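Dindetano Garment Care Guide
Section 4: Folding Shirts and Trousers

Prepared by Brock Charbonneau for Dromham Linen Services. Replaces the January issue. Revised September 25, 2019.

4.1 Before you start

Read Section 3 (Drying and Sorting) first. Garments that have not been sorted by type should go back to the sorting shelf. Clear enough of the table to spread one garment at full size. Unfolded garments may be kept at the back of the table while you work. 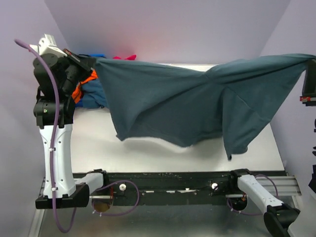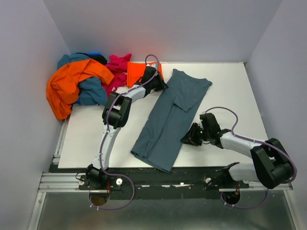 Can trousers be folded while they lie at an angle on the table?

The angle has no effect on the fold as long as the legs lie together and the waist is open to its full width. Turn the garment square to the table edge only if the hems are hard to reach.

4.2 Opening out a garment

1. Take one garment from the pile. Pull from the top to avoid dragging the others out with it.
2. Find two corners of the same edge. Use the shoulders on a shirt and the ends of the waistband on trousers.
3. Hold one corner in each grip and draw the edge straight. Stop when the edge is taut. Do not stretch it further.
4. Let the rest of the garment hang for a few seconds so that the larger creases drop.
5. Lower the free end to the table first, then lay the held edge down away from it.

Caution: Knitted fabrics lose their shape if the held edge is overstretched. Support knits from underneath.

4.3 Folding a shirt

1. Lay the shirt face down with the collar away from you.
2. Smooth from the center toward the sides.
3. Fold one side in to the middle of the back and lay the sleeve along the body.
4. Repeat for the other side. The two edges should meet or overlap by no more than 2 inches.
5. Fold the hem up to the collar. For shelf storage, fold once more.

Note: Dress shirts are buttoned at the top and at the middle before step 1. Polo shirts are buttoned at the top only.

4.4 Folding trousers

1. Lay the trousers flat and check that any loose fabric at the waist has been turned down smoothly.
2. Place one leg on top of the other and match the inside seams.
3. Flatten the hems. A curled hem leaves a ridge in the finished fold.
4. If a leg runs past the front of the table, move the whole garment back before folding.
5. Bring the hems up to just below the waistband.
6. Fold in half again.

Caution: Empty all pockets. Report anything found on Form 433.

4.5 Stacking

Place finished garments with the folded edge facing out. Keep them apart from the unfolded pile. A stack for the Haso shelf holds no more than 12 garments, and heavy trousers go at the bottom. Do not mix shirts and trousers in one stack.

Garments going to the Vasilakis account are stacked by size, smallest on top, and tagged with Form 491. The tag goes under the top garment with the number showing.

4.6 Common faults

Stack leans to one side: waistbands are all at the same end. Turn every second pair of trousers around.

Crease across the front of a shirt: the sleeve was folded under the body. Open the shirt and repeat from step 3 of 4.3.

Legs of unequal length after folding: inside seams were not matched. Open the trousers and repeat from step 2 of 4.4.

Pressing is covered in Section 5.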